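Small bins and blue bags: our gallery of the desk clean-up

Welcome to the gallery of our repair café in Palik. In October we moved to a smaller room, and since then every table must have its own little bin, as there is no more place for the big container near the door. We bought bags in blue plastic from Kuster, in rolls, and I made this page for the people who help at the tables and who asked me how we do it now. The last roll was opened on 13/05/2019.

First we take the bag from the roll and open it on the table. The film is thin and it likes to stick to itself, so please rub the opening between two fingers and do not pull strongly. Blue plastic on the pale wood of the table, full of creases:
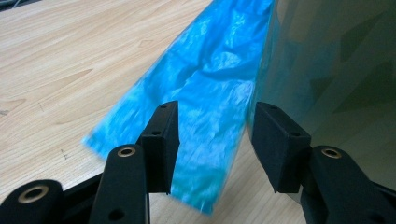

Kilian Haslinger wrote to me that at his table he shakes the bag once in the air before he puts it in, and then the bottom opens by itself. He also asks if we could buy a thicker quality next time, because screws and cut wires make holes in the thin one.

Thank you, Kilian. I have compared the prices. The thicker bags from Likine cost more than double, and in one year we used over 201 bags, so for the moment I prefer to stay with the thin ones. For screws and wires there is now a separate metal box, and I ask everybody to use it. With the metal box I had no broken bag at my table for 2 months.

When the bag is open, it goes over the bin. The edge should hang down on the outside, the same length on all sides, and then you pull it down a little so that it sits well. A pale bin with its blue bag, and the lower edge of the plastic held tight:

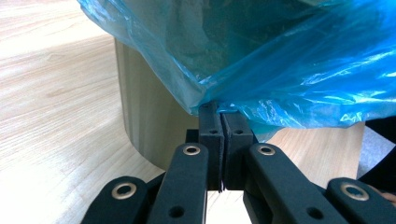

After this, press the air out from the inside with your flat hand. If the bag is too wide for the bin, make a small knot on one side under the rim. Full bags are closed with a simple knot and brought to the yard in the evening, and the new bag is put in right away, so the next person finds a table that is ready.

The rolls are in the Cuteck cabinet, second shelf from the top. If you take the last roll, please write it on the list on the cabinet door.

Sandrine Lecomte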